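Akton – Siberian Iris, Bare-Root Division

$16 per division
Ships in spring
Page last updated 14 November 2023

Akton is the Siberian iris we get asked for more than any other, and after a couple of years of having to say "sorry, not this season" we finally have a good long row of it to divide. It is a deep violet-blue with a paler edge to the falls, and a small white signal that you only really notice when you get your nose down near it (and you will, even though it has hardly any scent). The stems stand 41 inches tall in our field and have never needed a stake, which I can't say for some of its neighbors.

It came out of a seedling bed that Maham Bukhari planted at Dirport back when we still thought we were going to be a daylily nursery. She lined out 1,137 seedlings that year, kept 16 for a second look, and by the end of it all Akton was the one she kept walking people over to see. One of its parents is Curen, our older light blue, and you can tell in the foliage – narrow, upright, a bit on the gray side of green, and nice to look at long after the flowers are done. The other parent is a plant we grew under a lost label for years, so I'm afraid that half of the family tree is a blank.

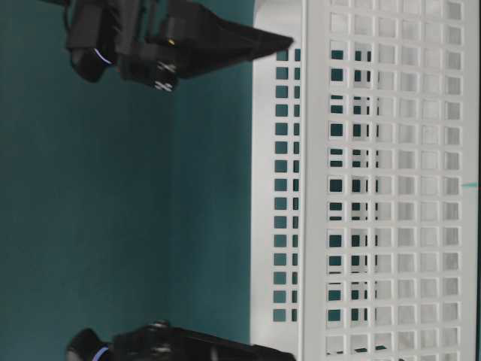
White plastic basket on a teal surface.

What you'll receive

Each order is for one division with three to five fans, roots washed, leaves trimmed back to a few inches. We pack in damp shredded paper inside a loose bag. Siberians hate to dry out, much more than bearded iris do, so please open the box the day it comes, even if you can't plant right away. If you need to hold them for a day or two, stand the roots in a bucket with an inch of water and keep it in the shade. Don't worry if the leaves look tired. They usually do after a trip, and the new growth comes from the base anyway.

Planting

Pick a spot with at least half a day of sun and soil that holds some moisture. Set the crown an inch or two below the surface, deeper than you would ever plant a bearded iris, and spread the roots out in the hole. Water well, then keep watering all through the first summer. I know I go on about this to everyone who calls, but nearly every sad story we hear about Siberians is a first-summer watering story. A mulch of chopped leaves or pine straw helps a great deal.

Give each plant two feet of room. It will look silly for a year and then it won't. Go easy on the fertilizer at planting time – a little compost is plenty – and start feeding the second spring when the tips are a few inches up.

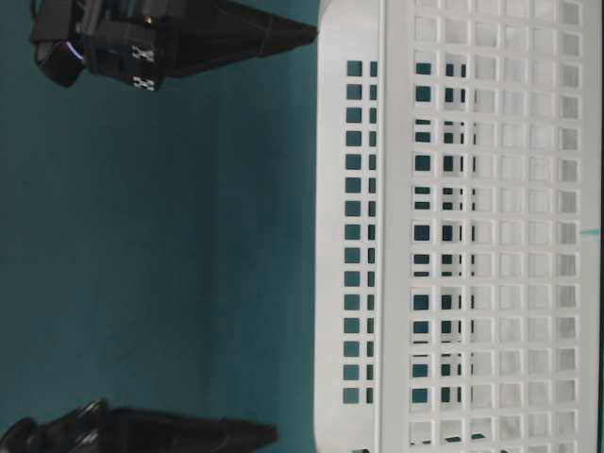
Flowering is another matter where a bit of patience helps. You may get a stem or two the first year, though I'd rather you didn't count on it. The second year is usually decent and the third is when an Akton clump starts to look like the ones people stop for on our open days. Bloom here runs for two to three weeks starting just behind the peonies, with two branches and four or five buds to a stem. One old clump by the pump house put up more than 90 stems last season. That plant has been left alone in rich, damp ground for a long time, so please don't hold yours to it.

At a glance

Type: Siberian iris, diploid
Height: 41 inches
Bloom season: midseason
Light: full sun to light shade
Soil: moist, slightly acid, tolerates clay
Zones: 3 to 8
Deer: mostly left alone here

Good company

We like it in front of Michiels, which is a creamy yellow and a hand shorter, and with any of the early white phlox. It also does very well at the edge of a pond, as long as the crown isn't sitting in water over winter.
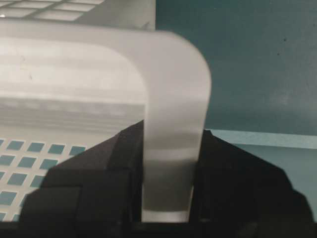
A closer look at the rounded rim.

Ordering and shipping

Spring orders are open now and close at the end of December, or sooner if the row sells out. We send an email the week before your box leaves. Limit of five per customer this time, please. If you'd like a bigger group for a public garden or a club planting, write to us first and we'll see what we can dig.

Divisions are true to name and should arrive firm and healthy. If yours doesn't, tell us within ten days and we'll replace it or send your money back, whichever you prefer. We can't ship iris outside the continental United States.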